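Covering the Work Table: Notes on Paper, Board and Edges

Posted 19 April 2025

Readers of this journal will recall that the work table was moved to the back room last June, following the sale of the larger desk through Usedside. The present entry records the arrangements that have since been adopted for covering it, and sets out the reasons for retaining some of them and abandoning others. It is offered for the benefit of those who have written to enquire about pale work surfaces in general.

1. The table itself

The table is beige and wooden, and was purchased second-hand at a cost of $100. It is sound in every joint. The top, however, bears a number of rings and one long scratch, and the colour has proved unhelpful for any task in which small dark parts must be located quickly. A cover was therefore considered necessary from the outset.

2. Covers previously tried

The first cover was a cotton cloth, which wrinkled whenever a forearm was drawn across it and was withdrawn after 13 days. The second was a grey vinyl mat ordered from Farulus. It lay flat, but it retained a noticeable odour and showed every crumb of eraser. It has been reassigned to the shelf under the laundry sink, where it continues to give satisfactory service.

A roll of brown kraft paper was also trialled. It remains suitable for painting and gluing. For fine work it offers little improvement on the bare table, and the curl at the cut end required weights at both corners.

3. The present arrangement

A large white sheet is now preferred. It is laid directly on the table and is not taped down, tape having lifted a small patch of finish on an earlier occasion. The following practices are observed:

Wipe the table before the sheet is laid. A single grain of sand will be felt through it.

Leave a strip of the table uncovered along the far side. The strip serves as a place to grip when the sheet is to be lifted – a minor point, but one that has spared several corners.

Keep drinks on the windowsill.

Turn off the ceiling fixture where a side lamp is available. Softer light reduces glare on a white surface, and a little grey toward one corner is of no consequence.
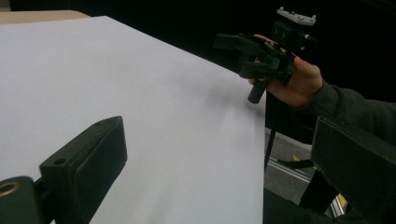
4. Storage and replacement

Sheets not in use are kept flat behind the bookcase, between two panels of corrugated cardboard. Rolling is not recommended. A sheet that was stored in a tube over the winter has still not settled, despite a fortnight beneath the atlas and both volumes of the dictionary.

Marks in pencil may be removed with a soft eraser. Marks in ink are permanent, and a sheet so marked is turned over and used on its reverse before being cut down for drawer liners.

Correspondence regarding the Brilten drawer units will be addressed in a later entry, once the second unit has been levelled.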